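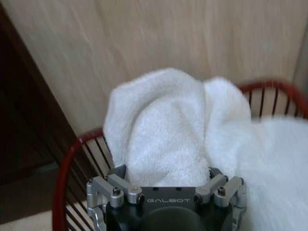
A white terry towel at Serero

Towel Folders - Part Time, Serero Guest Laundry

Serero is hiring two people to sort and fold bath towels for guest houses. Shifts run 3 hours, mornings or afternoons, starting in April. Most of the work is done standing - you will fold, stack and bag by order sheet. Some 61 bags go out on a full day. No experience needed, training is paid.

To apply, leave your name and phone number with Hiu-tung Sin at the front counter by March 19, 2024.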